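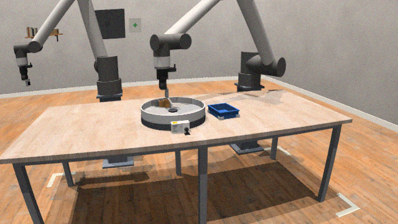
Week five of the robotics elective and our team has a name. We are Skundunico, which Fidel Alarcón claims is a real word in a language he won't identify. It beat my suggestion (Group C) by a vote of three to one, so I have now been outvoted by people who also outvoted me on pizza.

For those just joining: I am a grown adult who went back to school, and this term's big project is a two-arm sorting task, done entirely in simulation. Each team gets the same room, the same table and the same pair of arms, and has to get small parts out of a round tray and into a blue bin. The block first, then the black disc, and you have 60 seconds of simulated time. A toddler could do it in four, though a toddler would also eat the disc.

We do it in simulation because the department owns very little hardware and would like to keep it. Our instructor, Margit Bárány, put it more kindly in the first class. She said we would be "free to make mistakes." I have felt extremely free.

The block is fine. The block is a gentleman. You come straight down over it, close the gripper, lift, swing right, let go. Javiera Huenchumán wrote that part in one evening and it has worked ever since, which she mentions at the start of every meeting. The disc is what's eating our April. It's flat, it's thin, and the tray has a raised rim, so if you come in at any kind of angle the wrist hits the rim before the tip gets anywhere useful. If you come straight down you're fine on the rim, but then the disc tends to squirt out sideways like a watermelon seed. On one memorable run it left the tray, left the table, and kept going across the floorboards until Fidel closed the laptop out of respect.

I should say something about the room, because somebody in the department plainly loved making it. There's a first-aid sign on the wall. There's a shelf with books on it. There is tape on the floor marking where things go, in a place where things go where you type them. I have spent more time than I'd like to admit wondering what the books are. We can't move the camera close enough to read the spines, or at least I can't, and I've stopped asking for help with it.

So, the disc. Plan A was to slow down. Slowing down works, in the sense that the disc stays put, but then we blow the time limit before we've even gone near the bin. Plan B was Javiera's: push the disc gently up against the inside of the rim, let it tip a little, then grab it by the raised edge. This is a good idea and I was annoyed not to have had it. It worked 2 times out of 32, and one of those I think was the simulator feeling sorry for us.

Plan C is to use the left arm. You may have noticed I've only been talking about the right one. That's because for five weeks the left arm has hung out past the end of the table with its fingers pointing at the floor, like someone's uncle at a barbecue waiting to be handed something. Using it means making the two arms share the space over the tray without hitting each other, and that means the collision settings, and that means reading the file Fidel calls the Old Testament. It's about 900 lines long. I've read the first part. There is a lot of begetting.

The idea is that the left arm reaches over and holds the disc against the rim while the right one does the pinching. On paper it's lovely. Our first attempt had both arms arrive at the tray at the same moment, each politely refusing to go first, until the clock ran out. Our second attempt had less politeness.

Margit stopped by while we were replaying the second attempt. She watched it through twice, said "hm," and asked whether we had checked the friction value on the disc. We had not checked the friction value on the disc. Javiera opened the file and it was set to something you'd normally use for ice. Which of us had set it is still under discussion, though the discussion gets shorter every time someone brings up the edit history, and I'd like it noted that I was new at the time.

We've put it back to the default. Tonight I'm rerunning Plan B from the top, before anybody has to read any more of the Old Testament. Javiera wants the results by nine in the morning, and Fidel wants to know if we can have pizza again.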